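Small shop in Illport tries a new order for its drinks and snacks

Illport, 28th January. The corner shop Cedum has started to sort its small goods again from the beginning, and customers who come for a quick drink may need a moment to find it. The owner, Ga-eun Seok, says the work will go on in the evenings until the second week of February.

The idea is simple. Bottles and snacks should not lie in the same container any more. Until now they shared one long shelf near the door, and the snack boxes were often pressed by the bottles. Mrs. Seok bought baskets, trays and clear stands from the local supplier Stirnevix and paid 90 dollars for all of them. Before anything goes on the shelf, each arrangement is tried on a table covered in brown.

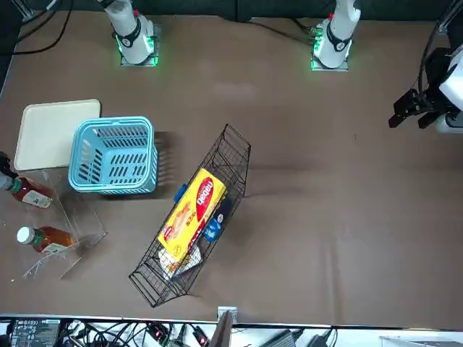
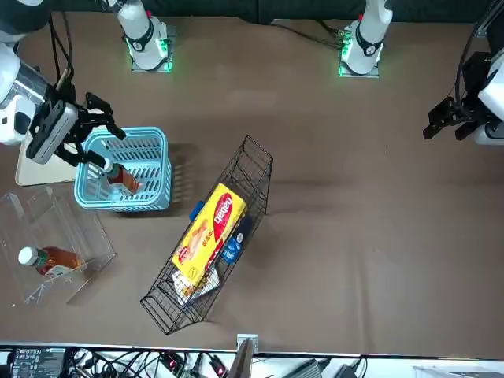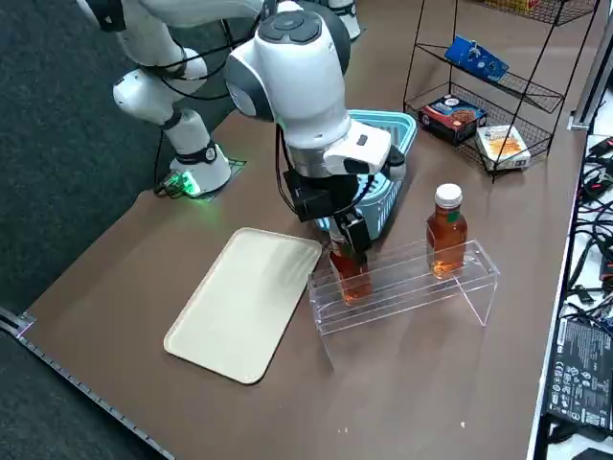

Baskets, a tray and clear stands on the brown table at Cedum.

The tea was the most difficult part, according to Mrs. Seok. She wants it to stand upright, with free space between the bottles, so that a customer can take one by the neck and the next one does not fall. "In my first shop I put them too close," she said. "Every Saturday I was picking up bottles from the floor."

For the cookies and the other small packages she prefers wire baskets. They are easy to clean, and one can see from the side what is missing. Light plastic baskets will be used for glass bottles, which the shop sells in smaller numbers.

The shelf has space for 16 containers, but only 9 of them will be filled in the first week. Mrs. Seok would like to hear first what her regular customers think. A notebook for comments lies next to the cash register, and some people have already written in it. One customer asked for the tea to be placed lower, so that children can reach it. Another asked for bigger price labels.

Cedum is located at 24 Song Street and stays open during the change. Prices remain the same.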